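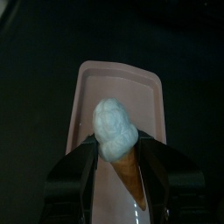 Recataloging of the Utby household ceramics and plastics collection continued through October. Records for 427 items have been checked against the 1973 card index, and nine remain unmatched. Smooth plastic pieces, such as the pink tray with a raised rim and rounded corners, now have their own material code – the old index filed them under "other." Mio Kubo has revised the entry form to suit.

Shelf labels are complete in the Norkero annex. Idris Lloyd expects the remaining bays to take up to 20 working hours. Spending is within the approved budget.

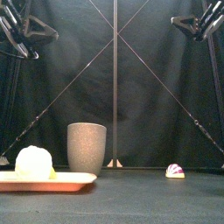 Tray, speckled cup and striped domed item.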